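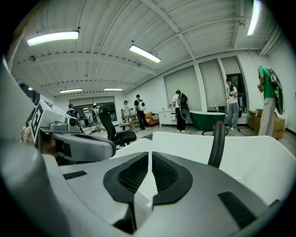 White walls and a white corrugated ceiling.

Keeping the Tub: Bathrooms in Rental Housing

2019-01-30

The Gradine Housing Office manages 2,264 rental homes in Fidholm and Javdale. Over the coming years most of their bathrooms will be replaced, and the choice between a bathtub and a walk-in shower has drawn more letters from tenants than any other part of the plan. Brayan Sánchez is responsible for the bathroom program. He met with us to discuss how the decision is made.

"We started with the assumption that everyone wanted a shower," Mr. Sánchez said. "Older tenants had been asking for them for years, and the trades prefer them. Then we sent out a survey in July, and 500 households answered. Families with small children were very clear that they did not want to lose the tub."

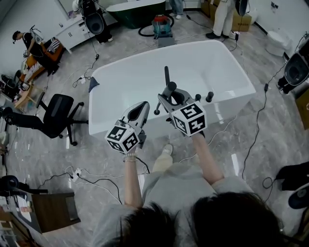 He explained that the office now treats each home separately. A tenant with limited mobility may request a shower with a level floor at any time. In all other cases the existing fitting is replaced with one of the same type, unless the tenant asks for a change before the work order is signed. Requests that arrive after that date are held until the next round.

Asked about cost, Mr. Sánchez said that the fixture itself is seldom the largest item. "The floor is what we worry about. In the older Javdale buildings we open it up and find three generations of pipe. A shower needs its drain in a different place, and that can mean going through the ceiling of the apartment below." The 23 apartments on Esteban Street were completed last year, and eight of them needed new floor joists.

The survey also left space for comments, and these were not all in favor of keeping things as they are.

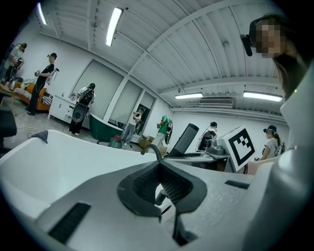 A tenant in Fidholm wrote that the tub in her apartment had been used to store winter coats since her sons moved out, and that she would gladly give it up for a place to sit down while washing her hair. She added that the form should have asked how often people bathe, "and not only whether they like the idea of it."

Mr. Sánchez accepted the criticism. "She is right about the form. We have rewritten that question." The new version will go to the next 100 households on the schedule.

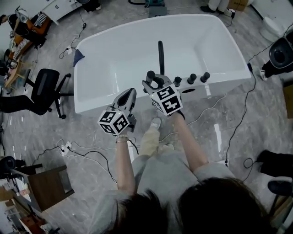 White bathtub with a black spout and controls along the rim.

Water use was the last matter raised. The office does not meter bathrooms separately and has no plans to do so. Mr. Sánchez noted that a long shower can use as much water as a bath – a point he makes often at tenant meetings – and that the office would not ask households to account for either one.

Tenants who wish to change their choice of fitting may do so in writing at the Gradine office or with their building manager.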